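Notebook, table-clearing project, November

Group: me, Jeptoo, Wen-hsiung. Started late, 4 p.m. by the time the tools were charged.

For whoever picks this up after us: the club has put itself down for the tidying round, the one where the arm has to clear a table in somebody's living space into a bin. Our entry is called Skinow. The plan, which I did not vote for, is to learn the whole thing from demonstrations made with the hand-held grippers and write as little code as we can get away with. Wen-hsiung thinks that will do it. I think we will get a policy that is very good at one table and hopeless at the next.

State of the collection before this session: 336 demonstrations recorded, 227 kept. I went through the rejected ones again because I don't like throwing away a third of anything without knowing why. A fair few were rejected for hesitation, which I would have kept. The arm is going to hesitate too, so it might as well see how a person gets out of it. Jeptoo disagrees and she did the sorting, so her version stands for now. Worth a second look when we have the first training run. 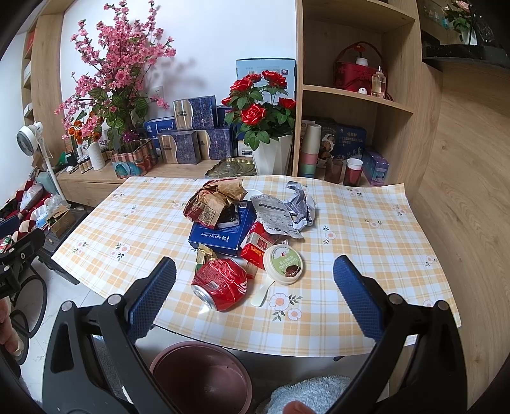 The object list is my main complaint. The Awan sheet we were copying from uses blocks and plastic fruit, and you learn nothing from a block. I pushed for proper rubbish and mostly got it. The dented drinks can on its side, the yogurt tub and the flat blue coffee box with the brown paper bag on top are three quite different grasps, and I would be happy to see a score for each of them separately. The grey wrapper is the one I expect to lose points on. A crumpled thing has no side you can rely on, and a demonstrator just pinches whatever sticks up. The pale spoon is nearly as bad, because the pads have to come down almost to the cloth to get it, and the cloth moves. Jeptoo says a bit of cloth movement is fine. The rules say the cloth must not be dragged, and they don't say how far counts as dragging. I have written to ask. No reply.

Order of picking: we agreed no fixed order. Then I watched the recordings back and Wen-hsiung takes the can first nearly every time. So there is a fixed order, we just haven't admitted to it. Proposal: the person not holding the gripper calls the first item. Jeptoo to make a set of cards.

Pads. We are on the blue textured ones. The Hidero pads from last term had better grip on film but left bits of themselves on everything, so no. I'd still like a proper comparison on wrappers alone before anyone tells me the blue ones are "fine". Fine compared with what?

Success labels. At the moment the label is whatever the demonstrator says at the end of a run. I don't trust this, and I include my own. By the last hour everyone is saying "yes" before the thing has left the jaws. We need to label from the last view of the table and from the bin, by someone who didn't do the run.

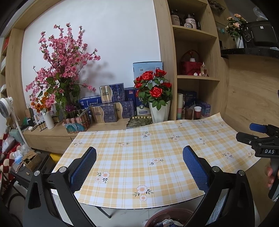 Cloth pattern. I raised this at the start and was told I was fussing, so I am writing it down. Our detector, trained on the Flandetti set (905 pictures, nearly all plain tabletops), has never had to deal with a busy background. With nothing on the table but the yellow and white checks and the printed blossoms, it ought to report nothing at all. I want views like that put through it before we do anything else, and I want the false finds listed by position. My bet is the pair of blossoms near the front edge. They are pinkish-white with green leaves, they sit right where a hand naturally puts small items down, and a tired detector could easily call them a scrap of paper. The corner at the far right that curls up is my second guess. If I'm wrong I will say so on this page.

Wen-hsiung's answer is that we aren't using the detector in the policy, only for scoring. True, but a scorer that sees rubbish on a bare cloth will mark a perfect run as a failure, and we will spend a week hunting for a fault in the wrong place. We did exactly that last spring.

To do
Empty-cloth check on the detector (me)
Cards for first item (Jeptoo)
Relabel ten of the kept runs blind and compare with the spoken labels (Wen-hsiung, under protest)
Chase the organisers about cloth dragging
Second cloth, plain, any colour. I will pay for it myself if I have to.

Not starting the training run until the first and third are done — I've asked for that to be minuted as well.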